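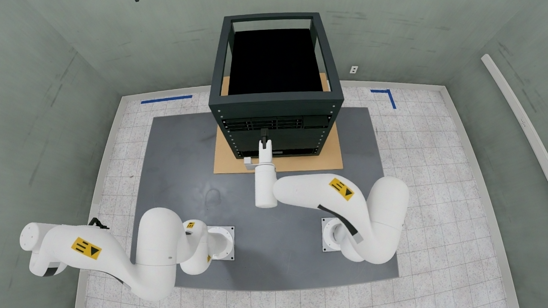 Geeta Bansal thinks 100 rollouts per setting is too few to separate the two reach policies, and wants the seeds paired before anyone reads anything into the gap. Fair. Reran tonight with paired seeds.

2 March 2020

Rack scene in sim, right arm reaching, left arm parked. Same start poses for both policies, rack yaw jittered per seed. Baseline failed 14 of 100, nearly all contact with the rack face before the gripper was square to it. Brirnel policy still running – log goes in the Bassi folder.

Friction on the fingertips is a guess. Thanakorn to send measured values.

To do: colour the contact plots by link, check the wrist offset against the real cell.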